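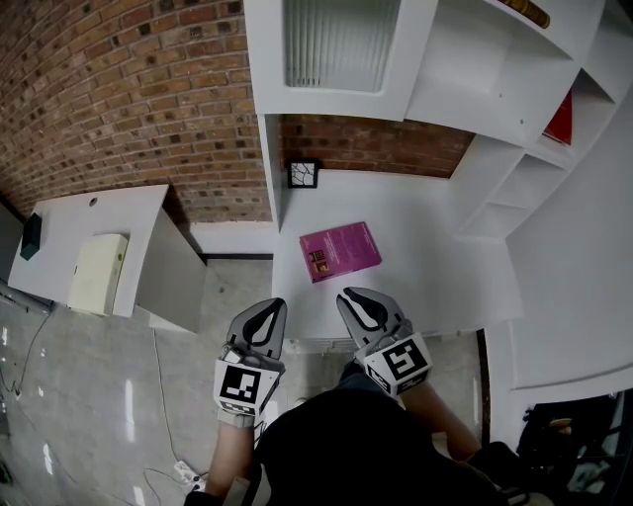
Sherif Zaki wrote in after the October page went up: call me when one of them can clear my desk on a Sunday without me standing next to it. Until then it's a toy, and I've already got a closet full of toys.

Fair. So that's the question for this gallery. Can they do the chores yet, house ones and shop ones. Short answer no, longer answer kind of, depends on the chore.

Caption for the top one: pink paperback, flat on a white desk, two gray fingers in front of it. Person's forearms behind the fingers, square black and white patterns on the blocks. Brick wall, white shelves off to the right. A book on a desk, as plain as a chore gets.

Rest of the page is notes, typed up fast between shifts. Sorry about the spelling in advance.

BOOKS

A paperback flat on a desk is nasty. Thin, floppy, nothing to get under. You or me, we slide it to the edge, or get a fingernail under the cover and don't even think about it. Two stiff fingers have to do one or the other on purpose.

Then the shelf. Gap has to be there, book has to turn upright, neighbors lean over into the gap the second you let go of them. We gave the Hovell arm 20 books and an open shelf at the shop. Hardcovers went in OK. Paperbacks it mostly pushed around the table like a kid with peas. One went in spine first to the back, which I'm counting as shelved, Sherif won't.

Verdict: hardcovers yes if you're patient. Paperbacks no.

TOWELS

Everybody's demo. Also the one where the videos lie the most, watch for the speed-up in the corner.

We ran 140 hand towels past the Lorkley pair over one long day. 83 came out in a stack I'd put in front of a customer. The rest were a burrito, or folded nice with a corner hanging out, or on the floor. It does not get bored though. Folded the last one same as the first, and I can't say that for me.

Fresh from the dryer is a different thing, all twisted togther in a lump. Pulling one towel out of the lump was harder than the folding. Nobody puts that part in the video.

Verdict: close. If a person does the untangling.

DISHES

Plates OK. Bowls OK if they're not nested. Glasses - I made them stop after the second one, my glasses.

Loading a rack is really a planning problem, where does the big pan go, do you move three things to fit one. The arm puts each thing in the first slot that works and then there's no room for the pan. So does my brother in law, to be fair.

Scraping and rinsing we skipped. Didn't want water near the wrist motors and neither did the guy who rents them.

Verdict: unloading before loading. Unloading is honest useful already, into a cupboard with the doors left open.

SHOP FLOOR: RESTOCKING

Better news. Same boxes, same shelf height, same lights every day. The Bennani cart did the small parts wall two nights running, and in the morning the bins were full and mostly the right bins. It had swapped the M5 washers and the M6 washers. Which you don't find out till somebody's halfway through an order and yelling.

What it can't do is the stuff around the job. Torn box, it stops. Label facing the wall, it stops. Somebody leaves a pallet jack in the aisle, it stops and blinks at the jack all night. A person moves the jack.

Verdict: yes, with someone on call. Then you ask what you saved.

SHOP FLOOR: SWEEPING UP

The big flat middle of the floor, sure, that's been solved for years. Under the benches, no. Cords are still trouble, any cord. Metal shavings get in the brushes and then you have a chore where you clean the thing that does the chore.

Verdict: middle yes, edges no, and all the dirt is at the edges.

CLEARING A TABLE

Sherif's one, so we spent the most time on it. Picking things up is maybe half. The other half is knowing where stuff goes. Is that paper trash or is it the invoice. Does the book live on the desk or was it on its way someplace. I don't always know on my own desk and I put it there.

Riltitard's software asks you. Little chime, then a picture on your phone, keep or toss or shelf. Nice idea. By the tenth chime I had cleared it myself.

Verdict: no. Not for Sherif and not for me.

HOW THEY LEARN IT

Got asked this a lot last time so quick version. Mostly copying people. A person does the job with grippers in their own hands, same kind of fingers the robot would have, and the recordings get fed in. Printed square markers help the software work out where the fingers are. Over and over, lots of desks, lots of rooms, cause a robot that only ever saw one kitchen is lost in the next.

I tried a set for an afternoon. You get clumsy right away, which was the best lesson of the whole project for me. Take away three fingers and the feeling in the other two and I can't turn a page either. My opinion of the arm went up quite a bit. Wrists were sore the next day.

Tips if you want to try: clear your cords first, pick a table at hip height, take off your watch. Start with something chunky, a mug or a tape roll. Save anything flat for when you're feeling good about yourself.

WHERE THAT LEAVES IT

For pay, at the shop, I'd keep the restocking cart if the washer thing gets fixed. Asked, no date yet. Lorkley pair goes back, too much room for what it does. The Hovell stays through winter as I want another go at the paperbacks, different fingertips, something grippier. There's a rubber sleeve somebody mentioned in the comments, if that was you please post the link again, I lost it.

At home I'd take none of them today. Ask me after the fingertips.

Next gallery is beds and laundry baskets, probaly. Fitted sheets if I get brave. If you have a chore you want tested leave it in the comments, small ones only, must fit in the van. No more litter boxes please, three of you already asked and the answer is still no.

Comments open till Sunday night.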